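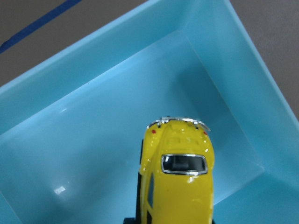
Notice to Passengers of the Trutden Ferry

The Office of Crossings wishes to inform the residents of Trutden and of the lower parish of Osto that the ferry will cease to run at the end of September. The decision was taken after a full review. Copies of the review may be read at the landing office between nine in the morning and noon.

The Office is aware that this notice follows three earlier notices of the same kind, and that the ferry continued to run after each of them. Passengers are asked not to draw any conclusion from this.

The crossing was opened to serve the brickworks on the Osto side. In its best years it carried 70 persons on the first boat of the morning and was obliged to leave others standing on the slip. The brickworks has since closed. The first boat now carries one passenger, a woman who boards at Trutden with a covered basket, sits on the left-hand bench facing the water, and does not get off at Osto. She returns on the same boat. Her fare is paid in full, both ways, and the Office has no complaint to make of her conduct.

In the course of the review, the Office wrote to this passenger to ask the purpose of her journey. The form supplied gave a choice of work, schooling, trade, worship and visits to family. She returned it with all of these left blank and a line added at the foot, which read: "I like to be there when it turns round."

The Office considered whether this could be entered under visits to family. It was decided that it could not.

A second letter was sent, explaining that a purpose was needed for each regular passenger so that other arrangements might be offered. It pointed out that the Sawatzky bridge lies 18 miles upstream and that a bus calls there twice a day. The passenger replied that she had been on the bus and found it very comfortable. She asked whether the boatman would be going on it too.

The boatman was interviewed in June. He has held his post for 27 years and has never applied for leave, a fact which was not known to the Office until his file was opened. He stated that the crossing takes the same time in either direction, that the rope on the Osto side wants replacing, and that he had no opinion on the closure. Asked whether he was acquainted with the passenger on the first boat, he said that they had not been introduced. Asked what they spoke of, he said that mostly they did not, although in winter she brought soup, and one had to say something about soup.

The Office did not pursue this line of questioning.

It did, however, send an inspector to travel on the first boat for a period of one week. His report forms the fifth part of the review and is shorter than the rules require. He records the depth of the water, the state of the benches and the number of lifebelts. Of the last morning he writes that there was thick mist, that the boat stopped in the middle of the river with the engine off for a time he neglected to measure, and that he could hear the bells at Fesport, which is a considerable distance away. He adds that all three persons on board were given soup. He has since asked to be considered for any further inspections.

Objections to the closure were invited in the usual manner. Of the 51 received, most concerned the price of the bus. One came from the passenger herself, on the proper form and within the time allowed. Under "grounds for objection" she had written that she did not object, and wished only to know the time of the last boat, so as not to be late for it.

The Office is not able to give that time. The closing order must be signed at the landing by the officer in charge, and the officer has three times gone down to sign it, in each case early, meaning to be back at his desk before the post. On each occasion the first boat was about to leave – and there was room on the bench.

Until the order is signed, the ferry will run as before. Passengers should have the correct fare ready. The rope on the Osto side has been replaced.

By order,
The Office of Crossings, Trutden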